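3.2 Collection of posts and coding of height remarks

The posts came from four entertainment sites that publish short items on the families of actors, singers and television hosts. We picked the sites because they keep their old pages open and because each one runs photo items on family outings at least weekly. After removing reposts and items in which no child was mentioned, 2092 posts remained. The earliest were put up in February, and we closed the collection on 9th June.

Each post was saved as plain text together with its headline, the picture captions and the reader comments visible on the first page. Comments on later pages were left out. Two of the sites load them only after a click, and the other two show them in full, so keeping them would have given very uneven amounts of material from site to site. Names of children under 18 were replaced with a code at the time of saving. The codes run across sites, so that a child who appears on more than one of them can be followed, but the list that links codes to names is kept apart from the text and was not used in the coding.

Our interest was in how the posts talk about a child growing up. Earlier work from our group (Rissanen's study of magazine covers) had found that the age of a celebrity's child was given far more often than anything the child had said or done. In the online posts age is still common, but a second kind of remark turns up next to it, in which the child is measured against a parent. The child is "as tall as" the mother, "towers over" the father, or has "shot up" between one outing and the next. We call these height remarks. They differ from age remarks in that the writer usually takes them from a photograph and seldom from a published fact, and they tend to come with an invitation for the reader to look and agree.

Coding was done in Dasano, the annotation program used for the other parts of the project. A coder marked the whole sentence in which a height remark appeared and then gave it one of four labels: comparison with a parent, comparison with a sibling, comparison with the child's own earlier self, or general. A sentence with two comparisons got the label of the one that came first. Remarks on clothes, hair or likeness ("her mother's double") were marked separately and are dealt with in Section 4.

Heikki Rissanen and Veikko Jääskeläinen coded a shared set of posts before dividing up the rest. Most of their disagreements came from two places. One was the phrase "all grown up," which Jääskeläinen first read as a height remark and Rissanen as an age remark. We settled on treating it as an age remark unless the same sentence also mentioned size or stature. The other was irony in the comments. A reader who writes "taller than the dad, not that it takes much" is making a height remark about the child and a joke about the father, and the first version of our guide had no rule for this. In the final version the sentence is coded as a height remark, and the joke is noted in the free text field.

The shared set was then coded again from the beginning with the new guide. The second round is the one used in the results. We did not go back to the posts a third time, although a handful of borderline cases were talked through and changed by agreement.

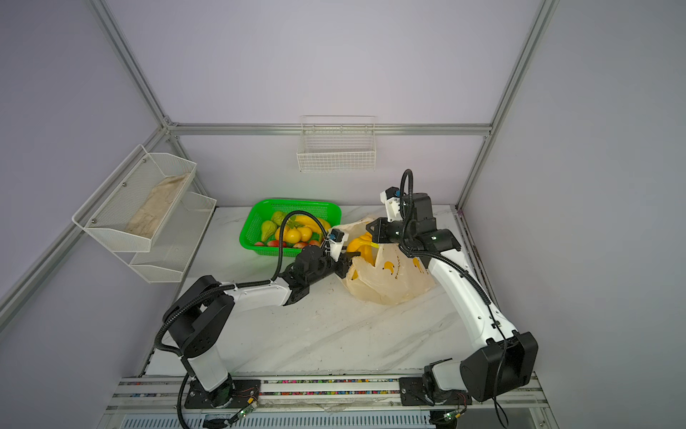
Figure 4. Two-arm work cell with gripper and plastic bag.

Some posts had to be handled differently from the rest. Nineteen of them were built as galleries, with a sentence or two under each photograph and no running text. In these we treated every caption as part of one post, in the order in which the captions appeared on the page. This affects the count of remarks per post, because a gallery may repeat the same observation under several pictures. A repeated remark was counted once if the wording was nearly the same, and separately if it referred to a different outing.

Sponsored items were kept when the family was the main subject and dropped when the family was mentioned only to lead in to a product. The line was not always easy to draw. Several posts about a Draltis handbag, for instance, began with three paragraphs on a mother and daughter at a school event and reached the bag only at the end. We kept these. A run of posts on Pesonen sneakers named the child in the headline and nowhere else, and we dropped those.

We also recorded who was being compared. The posts name the parent by full name in the headline and by first name or surname after that, while the child is most often "the eldest," "his daughter" or "the teen." Where a post described a child only in this way and the family had more than one child of the right age, we used the picture captions to decide. If the captions gave no help, the remark was coded but the child was entered as unknown. Unknown children are included in the totals for each site and left out of the part of the analysis that follows single children over time.

Reader comments were coded with the same labels as the posts, with one addition. Many readers answer a height remark with one about their own children, and we marked such answers as personal. They range from a few words ("mine too") to long accounts of outgrown shoes and doorframe pencil marks. We expected them to be rare on Rison, the most gossip-minded of the four sites, where the tone of the comments is often hostile toward the parents. The counts for each site are given in Section 4, along with those for comments that object to the child being photographed in the first place.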